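협동로봇 작업셀 안전 수칙 만들기: 규격 문서에서 실습실 벽까지
캡스톤디자인 결과보고서 (Grurnalel 팀)
제출일: 2024년 3월 27일
팀원: Wenjie Ye, Tadeusz Pietrzak

1. 왜 이 주제였나

저희 팀은 원래 양팔 로봇으로 공을 집어 통에 넣는 프로그램을 짜려고 모였습니다. 그런데 11월 첫 회의에서 지도교수님이 "팔 두 개가 같은 책상 위에서 움직이는데, 사람 손은 언제 들어가도 되나?"라고 물으셨고, 둘 다 대답을 못 했습니다. 그날 저녁에 ISO 10218과 ISO/TS 15066을 찾아 읽기 시작했는데 생각보다 훨씬 재미있었습니다(정말입니다!). 결국 주제를 통째로 바꿔서, 학생이 쓰는 양팔 작업셀에 맞는 수칙을 직접 만들고 시험해 보기로 했습니다.

2. 규격 읽기

ISO/TS 15066에는 협동 운전 방식이 네 가지로 정리되어 있습니다. 안전 정격 감시 정지, 핸드 가이딩, 속도 및 이격 감시, 동력 및 힘 제한입니다. 처음에는 "협동로봇을 샀으니 네 번째에 해당하고, 그러면 끝"이라고 생각했습니다. 읽어 보니 로봇 본체만 따로 떼어 안전하다고 말할 수가 없었습니다. 그리퍼, 그리퍼가 쥔 물건, 책상, 주변 고정물까지 합친 응용 전체를 놓고 위험성 평가를 해야 합니다. 힘 제한을 잘 걸어 둔 팔이라도 끝에 뾰족한 공구를 물리면 이야기가 달라집니다. 이 대목에서 둘이 노트에 밑줄을 몇 번이나 그었는지 모릅니다.

양팔 셀은 고민이 하나 더 있습니다. 팔과 책상 사이의 끼임뿐 아니라 팔과 팔 사이의 끼임도 따져야 하고, 한쪽이 멈췄을 때 다른 쪽도 같이 멈추는지 확인해야 합니다.

3. 작업면 구획

저희가 가장 공들인 부분입니다. 책상에 갈색 크라프트지를 깔고 파란 마스킹 테이프로 격자를 만들었습니다. 격자가 있으면 "왼팔은 여기까지"라는 말을 두 사람이 똑같이 알아듣습니다. 수칙 초안에서는 칸마다 담당 팔을 정하고, 두 팔이 모두 닿는 칸은 공유 칸으로 따로 적었습니다. 공유 칸에는 한 번에 한 팔만 들어갑니다. 물체는 테니스공으로 골랐습니다. 떨어뜨려도 다칠 일이 적고, 그리퍼가 조금 빗나가도 공이 눌리면서 받아 줍니다.
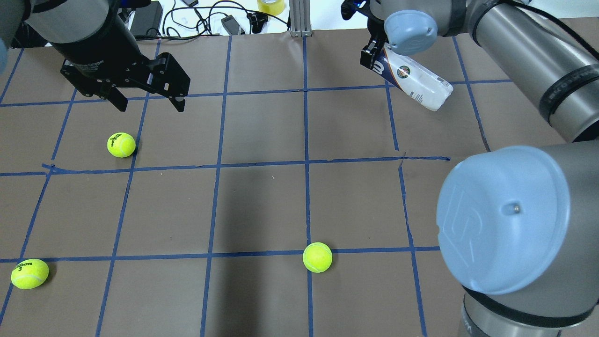 격자를 쓰면서 배운 점도 많습니다. 테이프는 반듯하게 붙이기가 무척 어렵고, 겹친 부분은 도톰해져서 공을 어디에 놓느냐에 따라 위치가 조금씩 달라질 수 있습니다. 그래서 테이프 선은 사람이 보는 약속으로만 쓰고, 로봇의 동작 한계는 제어기의 안전 평면으로 따로 설정하도록 수칙에 못 박았습니다. 바닥에 그은 선이 팔을 세워 주지는 않으니까요. 이 문장은 Tadeusz가 썼는데 저희 팀 표어가 되었습니다.

4. 수칙 초안과 시험

초안에는 17개 항목이 있었습니다. 같은 과 학생들에게 읽혀 보니 끝까지 읽는 사람이 드물었습니다. 비슷한 것을 합치고 장비 담당자용 항목을 부록으로 옮겨, 학생용은 다섯 개로 줄였습니다.

하나. 전원을 넣기 전에 비상정지 버튼의 위치를 말로 확인한다.
둘. 새 프로그램은 반드시 감속 모드에서 먼저 돌린다.
셋. 물체를 다시 놓을 때는 두 팔을 모두 정지시키고, 정지 상태를 펜던트에서 확인한 다음 손을 넣는다.
넷. 그리퍼나 쥐는 물체를 바꾸면 위험성 평가표를 다시 쓴다.
다섯. 케이블과 공구는 두 팔의 동작 범위 밖에 둔다.

이 수칙으로 모두 795회의 집기 동작을 돌렸고, 기록은 실습실 일지 프로그램인 Vuveo에 남겼습니다. 보호 정지는 세 번 걸렸습니다. 두 번은 공유 칸 대기 조건을 잘못 적은 저희 코드 탓이었고, 한 번은 그리퍼를 너무 낮게 내려 책상을 누른 경우였습니다. 세 번 모두 손이 작업면 밖에 있을 때 일어났습니다. 원인을 찾아 수정할 때마다 평가표의 해당 줄도 같이 고쳤는데, 이 과정이 수칙을 쓰는 것만큼 공부가 되었습니다.

5. 아쉬운 점

접촉 힘을 직접 재지 못했습니다. TS 15066에는 신체 부위별 한계값이 표로 나와 있지만, 이를 확인하려면 전용 측정기가 필요하고 저희 실습실에는 없습니다. 그래서 이 보고서의 수칙은 정식 적합성 확인을 대신할 수 없습니다. 옆 건물 Amaral 실습실에 장비 대여를 문의해 두었고 답을 기다리는 중입니다. 셋째 항목도 손볼 곳이 있습니다. 공을 다시 놓는 데 한 번에 약 17초가 걸려서, 급할 때 건너뛰고 싶은 마음이 드는 것이 사실입니다. 정지 확인을 펜던트 대신 표시등으로 할 수 있으면 훨씬 잘 지켜질 것 같습니다.

6. 다음 학기 계획

Stirnlow 팀이 이 셀을 이어받습니다. 평가표 원본과 안전 설정값, 일지 사본을 공유 폴더에 넣어 두었고, 인수인계 때 위험성 평가를 처음부터 함께 다시 해 보기로 했습니다. 저희가 놓친 위험을 새 팀이 찾아낼 수도 있다고 생각하면 벌써 기대됩니다!

참고한 문서
ISO 10218-1, ISO 10218-2
ISO/TS 15066
ISO 12100 (위험성 평가 절차)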